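Last updated 24 July 2018

## Can a machine do the chores yet?

**Is there a robot I can buy that tidies the kitchen?**
No. There are vacuums, and there are videos. We've watched 162 of the videos, and most are sped up. Check the corner of the screen for a small "3x" before you get excited.

**What about the Clelance arm? The ads show it folding towels.**
It folds the towel in the ad. We gave it 5 of ours in February and it managed one, a hand towel, laid flat for it first. Laying it flat was most of the job.

**Do shops do any better?**
A bit. Shelves stay put and the packages don't change much from day to day. Plerley and Donati both sell setups for picking snacks and drinks, and both quote success rates. Ask how many tries went into the number, and who put the goods back between tries.

**Isn't picking up a sandwich easy?**
For you. Bread squashes, fillings slide, and a grip that suits a soda bottle is too much for a crust. Then it has to go in a basket without getting crushed on the rim.

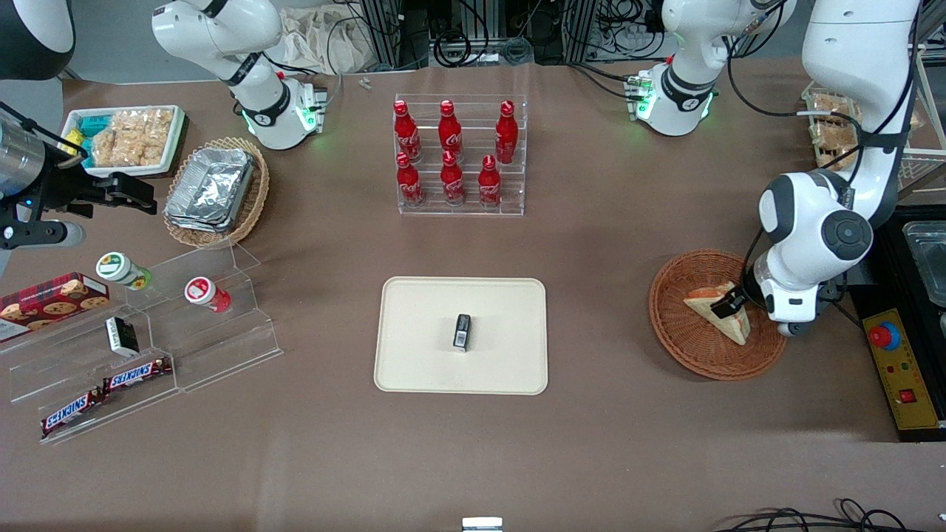 Speed is the other half of it. A slow pick is fine in a demo and no use at lunchtime with a line out the door.

**Protis says "full autonomy by next year." Do you believe it?**
They said that last year too. Send us an uncut hour at normal speed and we'll update this page.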